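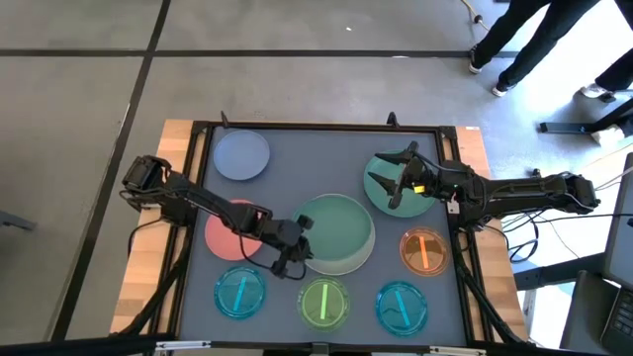 Chapter 9

Sorting with Two Arms

9.1 Purpose of the chapter

The projects in Chapters 2 through 8 used a single arm. The student team wrote one program, ran it, and measured one gripper. In this chapter the team runs two arms over a shared mat and has them sort sticks into dishes by color. The task is the one set for the senior division of the Plukgate student contest, and the text follows the Plukgate rules as revised in July. Classes that do not enter the contest can use the same task without change.

Sorting by color is a simple job for a person. For two arms it raises three problems that a single arm does not have: the arms can collide, they can both choose the same stick, and one can wait for the other without end. Most of the chapter deals with the first and third. The second is solved in Section 9.4 with a short table of claims.

9.2 Terms

Workspace. The area of the mat that at least one gripper can reach with its fingers pointed down. It is smaller than the mat.

Shared zone. The part of the workspace that both grippers can reach. On most student tables this is a vertical band through the middle, wider at the center than at the ends.

Home pose. The position an arm takes when it has no task. A home pose must lie outside the shared zone, including the elbow and the cables.

Claim. A record that one arm has chosen an object. A claim is made before the arm moves and released after the gripper opens.

Match. A stick resting fully inside a dish of its own color. A stick that leans on the rim is not a match under Plukgate rules, whatever the color.

9.3 The table

The layout has an arm mounted at each side of the table, facing inward, with the dishes placed between them. Mounting both arms on one side is allowed but gives a larger shared zone and a harder scheduling problem. Teams using the Varela controller should set the left arm as unit A and the right arm as unit B before any calibration is done. Swapping the units afterward means repeating the whole of Section 9.5.

Dishes with a raised rim hold a stick at a slant, and the angle changes each time the stick is released. A flat plate lets the stick roll. A program that stores one fixed grasp angle per dish will therefore work on some runs and fail on others, and the team will be tempted to blame the gripper. Measure the angle on every pick.

Tape the floor around the table before the first powered run. The tape marks the line that observers stay behind while the arms are enabled. Cables from each arm should leave the table on that arm's own side and should be checked at full reach - a cable that is slack at home can be tight at the far end of the mat.

The log used in the worked problems comes from the Ferkmont school club, whose final test session was held on 26 Jan 2023. It contains 1285 pick attempts, each with the unit, the color of the stick, the measured angle, and the result. The club's planner, Lama, is written in plain Python and is listed in full in Appendix C. It is slow but easy to read, and students should read it before writing their own.

9.4 What the student should be able to do

By the end of the chapter the student should be able to draw the shared zone for a given pair of arms, write a claim table and show that two arms can never hold the same claim, find a deadlock in a written schedule and remove it, and compute a match rate from a log.

The passing mark for the table project is a match rate of 80 percent over one full session, with no contact between the arms. A single contact ends the session. Teams that fall short on match rate alone may repeat the session after submitting a corrected schedule.

9.5 Calibration

Each arm reports positions in its own coordinates, measured from its own base. Before the two can share a mat, both sets of coordinates must be converted to one set fixed to the table. We use the front left corner of the mat as the origin, with x running to the right and y running away from the operator.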